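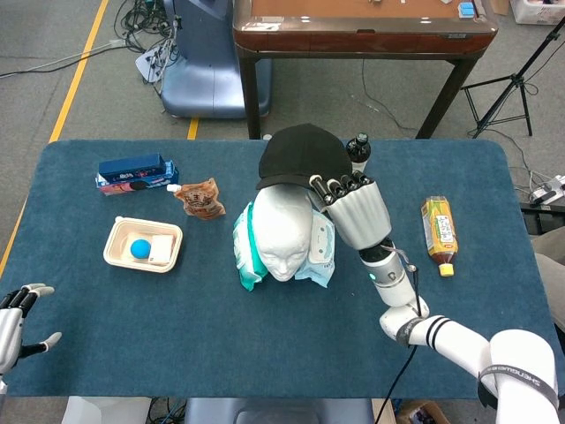 Workshop tips: working at a table with a robot arm

These rules hang on the wall of our workshop in Tretivville. Jeanine Kramer wrote the first list in February, and I have changed it many times after that. Please take what is useful for your own bench.

The table

Cover the top with felt or a similar cloth. A bottle that falls on bare wood rolls away, on cloth it mostly stays. Glue the cloth also under the edge, so that no finger of the hand can catch it. Round corners are kinder to your hips.

Keep the heavy glass at the back. Soft packages can lie close to the hand, they forgive a bad grip. Drinks are used only with the cap closed, and we check the cap by turning it, not by looking.

If you practice with hats, put the hat on a mannequin head. Never on a colleague, even when the arm is slow and the colleague is willing. We had this discussion at Policarpio, my former job, and I do not want to have it again.

The floor

Mark the reach of the arm with yellow tape. Measure with the arm fully stretched and add 20 inches. When the tape gets dirty, change it the same day - people stop respecting a line they can hardly see.

Cables belong along the wall or under a cover. A power strip should be where you can reach it without leaning over the table. The cable at the wrist needs some slack, but it must not touch things on the table when the hand goes low. Move the arm by hand through all its positions once and watch only the cable.

The people

One person has the stop button and does nothing else. This person does not hold the phone or the coffee. We change after 20 minutes.

Say "hands in" before you reach over the table, and wait for the answer "stopped". Tie long hair and take off scarves. Watch the second hand of the robot too, even if it has no task at the moment.

The gripper

Begin with the lowest force and go up in small steps. Wipe the fingertips with a damp cloth in the evening, no solvent. We write the force for each object in a notebook. Ours is from Ladenico and has 108 pages, of which nine are left.

The list is checked again each February. Last change: 30 Oct 2020, section on cables.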